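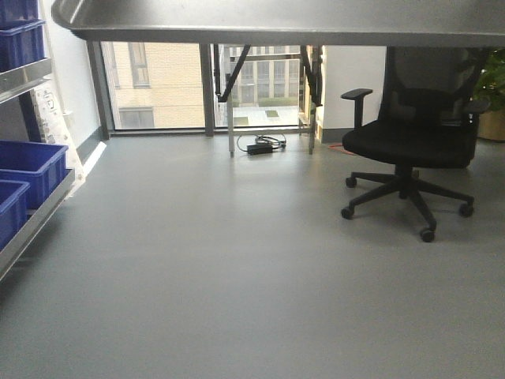 Club > Meetings > Minutes > September

Darnbridge Riders, September meeting

We got going at 7:10 because half of us were still out in the parking lot looking at the new exhaust on somebody's Grida. I'm taking the minutes again, so blame me for the spelling.

Last month's minutes: fine, nobody had read them, approved anyway.

Fall ride. We're going to Petau! I thought the coast road would win but it got only 5 votes, and Petau got 17. It's 200 miles there and back if we skip the gravel section, and I'd really like to skip the gravel section (my back tire is not what it was). Leave from the gas station at 8 a.m. with a full tank. The bigger touring bikes go at the back this time so they don't drop everybody on the hills again.

Luggage. Long chat about the Ñahui soft panniers. Two of us have them and love them, one had a strap work loose on the highway and does not love them. We agreed to ask the shop for a group price and see what they come back with.

Money. We have $600 in the account. The insurance for the spring show comes out of that, and I asked if we could please also get a decent tire gauge. Yes to the gauge.

Winter maintenance night. Chain and brake pads this year, no electrics, we ran until midnight last time. Bring your own gloves and rags.

Any other business: whoever borrowed the paddock stand, we'd like it back. The sign-up sheet for Petau is going around by email and I need names before the next meeting.

Finished at 8:45.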